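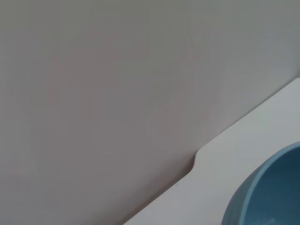
White on grey.

Comfort Owusu had been married to Declan Gosling for 11 years before he told her he disliked her soup. He did it by letter, posted from Okwood, where his mother lived.

"It's the pepper," he wrote. "I have tried."

She read it twice, then took it next door to Dede Aryee, who put on her glasses for the occasion.

"Two pages," said Dede. "For pepper?"

"The second is mostly about his mother's soup."

"Ah." 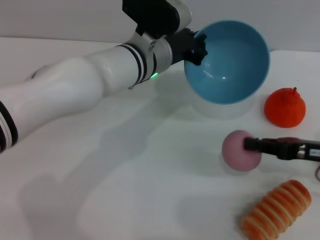 Comfort wrote back that evening. She said she was sorry to hear it, that the roof wanted mending, and that she had never cared for his singing. She signed it with love, which was true, and put on a second-class stamp.

He came home on the Thursday bus with a jar from his mother, and hummed all the way up the path. Comfort set out the bowls and reached for the pepper.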